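Two wheels, a sidecar and far too many brackets

I have wanted a sidecar outfit since I was small enough to ride in one. Last month I finally brought one home, and I can't stop talking about it, so now it's your turn. 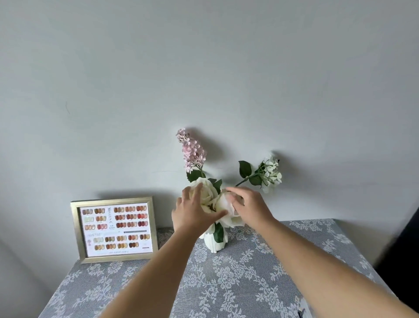

Posted by Shagufta Soomro in Garage, Sidecars | June 2026 | 4 comments

The bike is a Drulik 650 twin, a plain old workhorse with a big flat seat and a tank the colour of strong tea. The chair came separately, from a man in Udville who had kept it under a tarpaulin behind his greenhouse. It's a Saavedra single-seater, the long-nosed one with the little door (the door! I would have paid extra for the door). None of it had ever been joined to a Drulik before, as far as either of us knew.

If you've never fitted a chair, the frightening part is the lining up. The sidecar wheel has to point in very slightly towards the front of the bike, which is your toe-in, and the bike itself wants to lean out a touch. I laid two straight lengths of timber along the garage floor, one against the bike's wheels and one against the chair's, and measured between them front and back. I settled on 28 mm of toe-in. The books I have don't agree with each other, and the man in Udville didn't agree with any of them.

Then you ride it and it pulls left, so you come home, undo everything and have another go. I did that for most of February with the fittings I'd made myself, and got nowhere. The lower rear clamp kept creeping round the frame tube. You could see a bright ring on the paint where it had been turning.

So I gave in and bought a proper set of mounts from Curkard. They cost £136, plus postage, and they are gorgeous things, all threaded adjusters and fat eye bolts. The upper struts screw in and out, so changing the lean is a ten-minute job with one spanner, where before it meant packing washers and swearing. The clamp hasn't budged since.

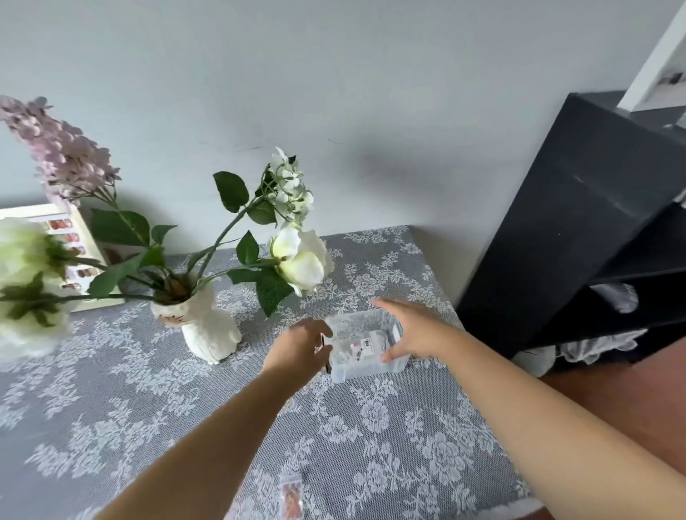 And riding it! Forget everything your body knows. On a solo you lean and round it goes. On an outfit you steer it, with your arms and shoulders, and on a left-hand bend the chair gets light and starts thinking about coming up to join you. The first time mine lifted I was doing all of 15 mph in the car park behind the feed merchant's, and I made a noise I'm glad was inside a helmet. After that I put a bag of sand in the chair and practised figures of eight until my forearms gave out.

Accelerate and it drags to the left, shut the throttle and it swings to the right. Once you stop fighting that you can use it, and there's a lovely moment on the lane past the reservoir where I roll off for the right-hander and the whole outfit tucks itself in as if it had read the map.

My longest run so far is 93 miles, out over the tops and back by the river road, with my sister in the chair under a blanket. She had a flask, a bag of crisps and the better view. She also waved at everyone, and they all waved back, which has never happened to me once on a solo.

Still to sort: the chair brake isn't connected, the screen rattles at anything over 50, and the steering is heavy enough that I'm looking at leading-link forks. Those are dear, and I'd want to ride somebody else's outfit with them fitted first. If you have one and live within a tank's reach of me, I'll bring cake. The tyre on the chair is an oddball size as well, and it's got a fair bit of life left, but I'd like a spare on the shelf before the summer runs begin.

Next job is the brake, once the new hose arrives.

Comments

Pete_outfit
Leading links will change your life. I put off doing mine for years and my shoulders still haven't forgiven me. Keep the sandbag for solo trips though!

Marnie
Is your sister taking bookings for waving lessons?

oldtwinfan
What lean-out did you end up with on the Curkard struts? Mine still wanders on cambered roads and I've run out of ideas.

Shagufta
@oldtwinfan 2 degrees with me on board and the chair empty. It wandered badly at one, so try a turn on each strut and go round the block. @Pete_outfit the sandbag has its own blanket now.

Contact | © Shagufta Soomro | Back to top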